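The Box Will Not Save You

Triin Stankevičius owns more storage boxes than she owns things to store. She told me this in November, standing in the hallway of her apartment in Veltovstead, next to a closet with four stacked towers of clear plastic in it. Most of the boxes had other boxes inside.

"I bought the first set for the bathroom," she said. "Then I needed somewhere to keep the ones that didn't fit."

I went to see her after a month of reading the catalogs. The home organizing business would like us to believe that a messy drawer is a shopping problem. Hesteck, which sells its bins by mail, promises on page one that a kitchen can be "reset" in 30 minutes. Lill, a smaller outfit with prettier paper, goes further and offers a nine-piece starter kit for people who, as far as I can tell, have not yet said what they are starting. The kit costs $99. You can buy a decent chair for that.

So I cleared a table, got hold of a few bins, and tried to find out what a plain box does for a person.

The first thing I learned is that an empty one looks wonderful. Put it on a clean white surface in even light and you begin to picture a calmer life, with cotton swabs in it. The catalogs know this. Page after page they show boxes with nothing inside, or with three lemons.

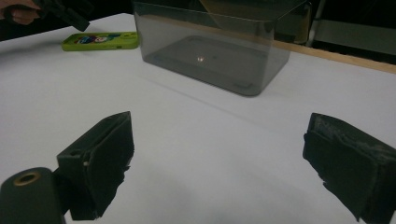

A smoky-gray box on a white table, with a green phone case beside it.

The tinted ones are the current favorite, and I have my doubts. Clear plastic has one honest argument going for it: you can see what you have. Tint it gray and you give some of that back in exchange for looking expensive. Batteries and cough drops turn into shapes. I ended up picking the box up and tilting it toward the window, the same thing I used to do with a shoebox, except that the shoebox was free and came with shoes.

Then there are the corners. Rounded corners are easy to wipe, I'll grant that. They also waste space in a square drawer, and two boxes side by side leave a gap just wide enough for a paper clip to go and live in.

Gintarė Mägi has been sorting out other people's cupboards for a living since 2000 and was less grumpy about all this than I expected. She likes bins. She only wishes people would buy them last.

"Empty the drawer, throw out the dead pens, put back what you use," she said. "Wait two weeks. Then measure."

And how many clients wait the two weeks?

She laughed and poured more coffee.

I did try her method on my own desk. The drawer had a tape measure, a tangle of chargers and a Flududa label maker I had bought to label the last round of boxes. It was out of tape. After the two weeks I needed one container, for the chargers, and a loaf pan I never bake in turned out to be the right size.

Stankevičius has given away two of her towers. The other two are still in the closet, and when I called to check a price with her she mentioned that Lill had a sale on lids.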